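Household and Shop Robots > General Talk

Thread: Can a machine do real chores yet? (mending, folding, bench work)

brirkside
Posted 7:40 am

Good morning all. My sister asked me over the weekend whether she should hold off on paying somebody to do her mending and just wait for a robot that can, and I gave her such a long and muddled answer that I thought I'd better bring it to you folks. I run a small upholstery shop, and hand stitching is the chore I'd give away first if I could. My thumbs would send a thank-you card.

What got me hopeful is the surgical stuff. I've been looking at suturing pictures all February, and this is the kind I keep going back to, two instruments with one thread strung between them and a little knot already sitting on the cut.
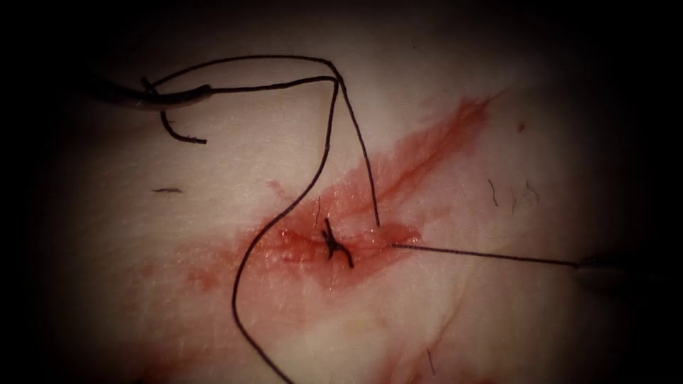

Pankaj Tripathi
Suturing and mending look like cousins, but I would be careful there. In most operating rooms the arms go where a surgeon's hands tell them to go. A picture can't tell you who or what is doing the steering, and that is the whole question for your sister! Thread is miserable stuff for a machine to plan around. It twists, it hides behind itself, it catches on things, and every pull changes where all the rest of it lies.

tomar_bench
I agree about thread, but I think you're a bit hard on the machines. We have a Clinovis arm at our shop that loads blanks into the press, 420 on a good shift, and I haven't had to babysit it since the fall. That's a chore by anybody's definition. Sweeping is a chore too, and plenty of people have a robot doing that while they eat supper.

brirkside
Oh, I'd love to see that press running. But your blanks are all the same, aren't they? I get a chair with horsehair in one arm and somebody's old bath towel in the other (true story, and a very nice towel it was).

tomar_bench
Fair enough. All the same blank, all facing the same way. When a bent one gets in, the arm stops and I go fix it.

mustonmaggie
Laundry person here. I put $2000 down on the Brirkumier folder, and it does bath towels beautifully and gives up on fitted sheets, same as my husband. I don't regret it, we go through a mountain of towels at the guest house, but I still do all the buttons and hems by hand, with the radio on, and I can't say I mind.

Pankaj Tripathi
To be fair to the original post, needle handling is the part where I've changed my mind a little. A curved needle gripped out at the end, with long loops of thread lying all over the place, is a hard thing to keep under control, and I used to say no program would manage it in my working life. Now I'd say a stitch or two under close watch, on a good day. A whole sofa, no.
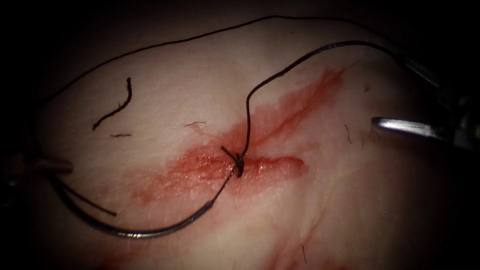 Page 2: So what should the sister do?

mustonmaggie
Pay the mender! She'll have her skirts back by Friday, and the mender will catch the loose button she forgot to mention.

tomar_bench
I'll be the grump and say wait a couple of years on anything boring and repeated, like straight hems on curtains. Odd jobs, yes, pay a person.

Pankaj Tripathi
I'd put straight hems further off than that, tomar, unless somebody is there to lay the cloth flat first, and laying the cloth is half the job. We'll have to disagree on it.

brirkside
Thank you, every one of you. I've sent her Maggie's answer and kept tomar's for myself, as I have eleven yards of curtain on the bench this morning.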